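Ticket: Sturier sim cell, wrist cam pointing wrong, arm never in view
Opened 2019-10-24
Status: open, workaround in place
Project: Kivi / living room set

Symptom: Kivi arm loads, joints report fine, no faults in the log. Camera renders come back with room only. No arm, no gripper. Policy gets nothing useful and times out at 2,000 steps.

Tried so far
- restarted Tedden bridge, no change
- reloaded room, no change
- swapped in the December camera file. Same thing
- checked the arm isnt hidden in the render settings. It's not

Renders from the bad config, side table and sofa first, then the wall picture:

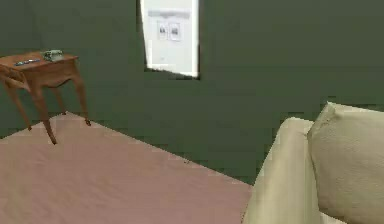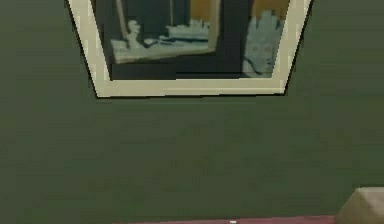
Went back through the mount file after that. Camera parent was set to world, not to the wrist link. So the offset gets applied from room origin and the view ends up wherever. Somebody merged the Drimadov layout over ours, theirs uses a fixed cam.

Fix: parent back to wrist link, zero the offset, re-enter the 3 rotation values by hand. DON'T copy them from the Drimadov file, axis order is different.

Ran 20 resets after the change. Gripper in view on all of them. Step limit left at 2,000 for now.

Still to do
- the loader shoud refuse to start if the wrist cam has world as parent. Right now it doesnt even warn
- second cell has the same merge, not checked yet
- throw out the runs logged on the bad config, they're still in the training folder

Leaving open till second cell is done. Don't pull from main before then.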